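Unit 9 handout: Reviewing a simulation kit
Jean Baird — June

This week we look at the Preletti household task kit, sold by Somunmont as a yearly license. You get a two-armed robot model, a set of rooms and furniture, and a task editor. The version in the lab has 18 tasks. Read the license page before you install it. 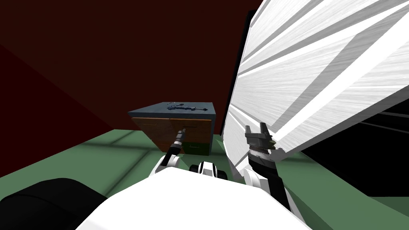
Fig. 1. Head view, left gripper at the cabinet front.

Start with the camera. The kit's default view is from the robot's head, and your control code gets the same view. Check what the arms hide before you blame the planner. The download takes about 254 minutes on the dorm network, so use the lab copy if you can.
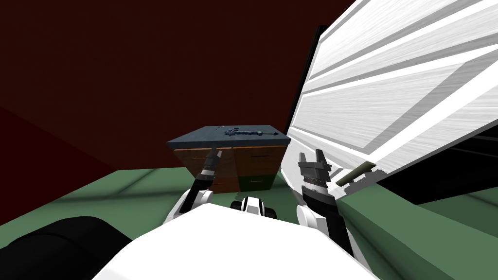
Grading a kit like this means asking what its tasks test. Drawers and doors call for different motions, and a review should treat them separately. A drawer with a slot handle, like the dark green one low on the cabinet, gives a gripper little to hold. The bar handle on the white door sticks out and is a fairer first target. Write down which one you tried.

For next time: run one drawer task and one door task, and hand in a page on each. Support questions go through MacAulay, the reseller — allow a few days.

Related items
Unit 8: Reading a license
Unit 10: The Hitum arm controller
Lab sign-up sheet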